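Tips for Demonstrating Small-Parts Tasks With Hand-Held Grippers

By the Handham workshop page, July 4, 2020

Start by doing the job slowly with your bare hands. Then pick up the grippers and do it again at the same pace. Most bad demonstrations come from hurrying the approach, so open the fingers early and bring them in straight.

Look over the fingertips before each session. Small chips along the lower edges are fine for boxy parts but can snag on a thin drawer lip. We file ours smooth and replace them after 400 demonstrations.

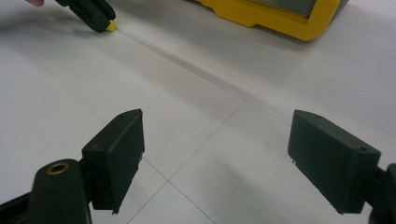 Keep your wrists loose. A stiff wrist makes the path jerky, and the robot will copy that. If your hands get tired, stop after 8 runs and take a break.

Drawers need extra care. Grip the pull near the center, draw it out level, and let go fully before you move away. Use the second gripper to steady the case – a light one will slide otherwise.
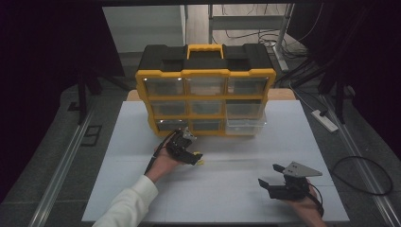

Route each cable back along your forearm and leave some slack at the wrist. Throw out any run where a cable tugs on the gripper. Out of 313 runs in February we dropped 3 for that reason. Save the good ones under the task name before you change the setup.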